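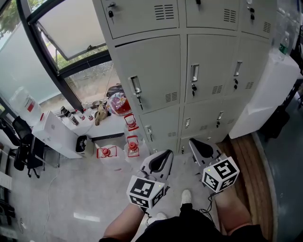

Locker Room Helpers Wanted – Timora Shared Workrooms, Avesbridge

We are looking for 2 friendly, patient people to help us get our lockers back into good order this June, and to look after them once they are. If you are the kind of person who can't walk past a crooked shelf without straightening it, please read on, we would love to hear from you!

Timora is a shared workspace on the Mukton side of Avesbridge. People come to us to write, sew, study, do their accounts and (in the case of our Hajji language group) talk very loudly over tea. Nearly all of them use the gray metal lockers, and over the years the lockers have picked up a bit of everything: umbrellas, single gloves, half-finished knitting, and things left by members who have long since moved away. We'd like to go through them properly, one door at a time, and give everyone a clean place to start from.

What you would be doing

Emptying unclaimed lockers and bagging what you find, with a note of the locker it came from. Wiping down the insides, the doors and the vents, which collect more dust than you'd believe. Trying every key in its lock, tagging it, and telling us which ones stick. Sweeping and mopping the floor along the base. Later on, handing out keys to new members and showing them around – a nice part of the job, if you enjoy a chat.

Hours and pay

The work is 7 hours a week, and you can spread those over mornings or afternoons as it suits you. Pay is $20 an hour. Cloths, gloves and cleaning supplies are all here, and so is the coffee.

Who we hope to meet

You don't need experience. You should be comfortable bending and kneeling, since the bottom row is low, and you should be someone we can trust with other people's belongings. Neat handwriting would be a real bonus, as I'm afraid mine is terrible and I wrote the last set of tags.

How to apply

Please write a few lines about yourself to Yu-na Kwon and drop them at the front desk by 6/12/20. A résumé is welcome but not needed. Do mention which hours you prefer and the best way to reach you.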